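12 comments | 3 shares

Speaker notes: what the second arm will cost us

Start with the total. The bid for next year is 3,335, and most of it isn't for an arm. Say that early, as people look at the arm and stop listening.

Simulation comes first in the plan. Eighteen days of runs before we sign with Flosteck. Cups, mugs, a cluttered counter, one arm on a fixed pedestal.
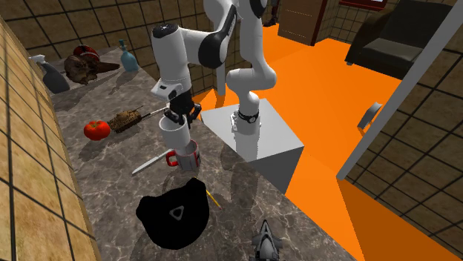

The licence is 695 a year and covers six seats. We use four. Don't offer to give the other two back — Bianchini only sells them in sixes.

Next, grippers. Two fingers will do for mugs, and we should budget for spare fingertips from the start. Illik quotes them separately, so check both pages of the quote.

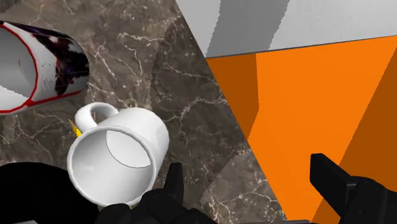 Rebecca Orlandini asked on Monday whether we could skip the spares and buy when something breaks. My answer is no, because delivery is slow and the arm would stand idle. She'd still like to see it costed both ways, so the table goes in the handout.

Pause here for questions on grippers. Then floor space: the pedestal stays put once it's bolted down, so reach has to be settled before the order goes in. 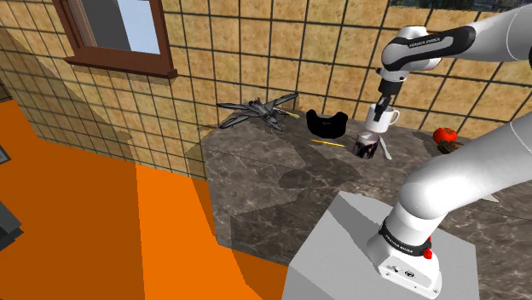

Service and training

Fistora want the service contract signed with the order. Evaristo Fontana is asking for a later start date. Leave that line open on the slide.

Like (6)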